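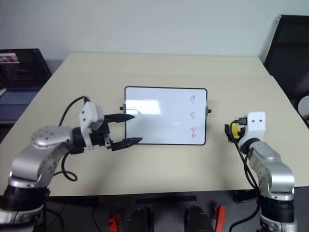 Mirjana Nikolaidis wrote:
Get that red off soon, is my advice. Red and pink are the worst ones for leaving a ghost behind, and if it sits for a month you'll be scrubbing pink shadow out of that board until you retire. Ask me about my kitchen calendar.

solecheva wrote:
Hi Mirjana! OK so that's kind of my whole question, I should have typed it before I hit post. I have a small whiteboard, thin black frame, rounded corners, the kind you can prop up or lay flat on the table. I like it a lot. I use it for one number at a time, big, so I can read it while I'm doing something else. Right now it says 90% and it's going to need to say something different pretty soon, and every time I wipe a red number off I can still sort of read the old one underneath. Black wipes clean. Blue is fine. Red and pink, no.

So what do people use? I've got half a bottle of Briltia spray, a dry cloth and the felt eraser that came in the pack of markers. The Briltia works but it leaves the board kind of draggy afterward, like the marker skips.

dustpan_dan wrote:
Rubbing alcohol. Done. Next thread.

Mirjana Nikolaidis wrote:
Dan, alcohol is exactly how I wrecked the calendar. It took the pink off fine and it took the shine off with it. After that EVERYTHING ghosted, black included.

dustpan_dan wrote:
How often were you doing it though? I've used it on the garage board for 13 years and it still wipes like new.

Mirjana Nikolaidis wrote:
Every Sunday-ish cleanup, so pretty often, I'll give you that. And yours is probably a porcelain one. The little cheap ones are a painted surface and they don't take it the same way.

dustpan_dan wrote:
It came out of a school that was closing, so yeah, could be porcelain. Magnet sticks to it. Weighs a ton. I still say a dab on a cloth isn't going to kill a small board if you only do it when the ghost shows up.

teacup_ramona wrote:
Before anybody sprays anything, try writing over the old number with a fresh black dry erase marker and wiping right away while it's wet. The new ink loosens up the old ink. I did this on my daughter's chore board (she'd written her name in pink with hearts, in May, and we found it behind the couch at the end of the summer) and most of it lifted off. Needed two rounds on the hearts.

solecheva wrote:
Ooh, I never would have thought of adding more marker. Trying that tonight.

graybeard_lists wrote:
What's the 90% of? You can't just leave that hanging.

solecheva wrote:
Ha, sorry. Recipe cards! I inherited my aunt's boxes and I'm typing them all up, 2,791 cards, and I'm down to the last tenth. I change the number whenever I finish a box. My sister thinks I should be using a spreadsheet. I have a spreadsheet — I just don't look at it. I look at the board.

graybeard_lists wrote:
2,791 cards is heroic. But your sister has a point, because a number on a board gets bumped by a sleeve and it's gone. I kept my whole seed inventory on one and the cat walked across the tomatoes.

solecheva wrote:
The real count is in the spreadsheet, so the cat can have the board. How does everybody write theirs, by the way? I've got mine going down the right side, one character under the other, nine, zero, percent sign. It leaves the rest free for notes when I need it. My sister says it reads like a neon motel sign.

teacup_ramona wrote:
I do that with the days of the week! Just the letters down the side. Reads fine once you're used to it.

dustpan_dan wrote:
Can't stand it. I have to tilt my head even though nothing's sideways. Write it across the top like a normal person.

graybeard_lists wrote:
With Dan on this. Across, top left, underlined.

Mirjana Nikolaidis wrote:
Top left on mine is useless, that's where the ceiling light bounces. If it's lying flat on the table you get a big white blotch and you can't read a thing through it. Right side makes sense to me.

solecheva wrote:
YES, the glare. I get it in the upper left too. I could move the table but the table isn't moving, it took two of us to get it against that wall.

dustpan_dan wrote:
Prop the board up on a cookbook. You apparently own a few recipes.

solecheva wrote:
OK that got a laugh out of me.

Reporting back, because I hate threads where people don't. I did Ramona's trick on a corner with some old red from last month. Black over the top, wiped it right off, and I'd say it took nearly all of it. There's a faint bit left if I tip the board to the light. Then I wiped the whole corner with a damp cloth and one drop of dish soap, dried it, and the draggy feeling from the Briltia went away too. So I think the spray was leaving something behind and I've been blaming the markers.

Mirjana Nikolaidis wrote:
Those sprays do leave a film if you don't rinse. Mine was Flotier and it did the same thing. Water after, every time, and a cloth that hasn't been through the dryer with fabric softener.

teacup_ramona wrote:
So glad it worked! Go gentle on the last faint bit, it usually fades with normal wiping.

dustpan_dan wrote:
Or a dab of alcohol.

Mirjana Nikolaidis wrote:
DAN.

graybeard_lists wrote:
Are you sticking with red for the last stretch or switching?

solecheva wrote:
Switching to blue for 91. Red again for 100 and then I don't care if it stays on there forever. Two boxes to go — one's all pickles and the other one is in her worst handwriting, so don't hold your breath.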